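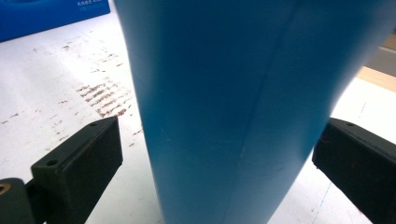 How do I get a deep crease out of a blue plastic cover without ruining it? I have a Hillura storage cover, and it spent the winter folded in a drawer. The blue is a medium sky color, a little glossy, so every dent catches the light and shows. I paid $100 for the set and don't want to melt it. I don't own a steamer. I do have a hair dryer, an iron and a big dining table. The cover goes over a sewing machine in the living room, where people see it, otherwise I would leave it alone.

Posted by bobbinbox, Aug 10, 2024
3,456 views

tallgrass_home
Put the iron away first. Even on low it can leave a shiny patch, and a shiny patch stays. Lay the cover flat on the table with a cotton towel under it and another on top. Set the hair dryer to warm, not hot, and hold it about a hand's width above the top towel. Keep it moving. After a minute take the top towel off and smooth the crease outward with your palm. Then put something flat and heavy on it and leave it overnight. I used two atlases on a Villance tablecloth last July. The shallow lines went away the first night. The deep center fold took three nights and you can still find it if you know where it was.

Test a corner that won't show. If it feels sticky or starts to curl, stop.

mudroom22
i just hang mine in the bathroom when i shower. works ok

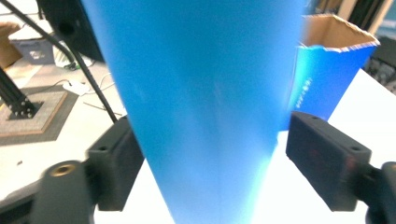

Can I put the cover in the clothes dryer on low?
Leave it out of the dryer. The drum gets hotter than you expect in spots, and the cover folds over on itself while it tumbles, so you can end up with new creases set harder than the old one.

pinehollow
Agree with the first post about the towels. I would add that some covers are too stiff to relax with a hair dryer. I had one from Handach like that. What worked was a bathtub of warm tap water, ten minutes, then over the shower rod with clothespins along the bottom hem for weight. Wipe it down so it doesn't dry with water spots. Check the tag first if yours has a cloth backing.

For next winter, roll it around a wrapping paper tube. Folding is what does it. Mine has been on a tube in the hall closet for two years and comes out fine.

1,352 people found this page helpful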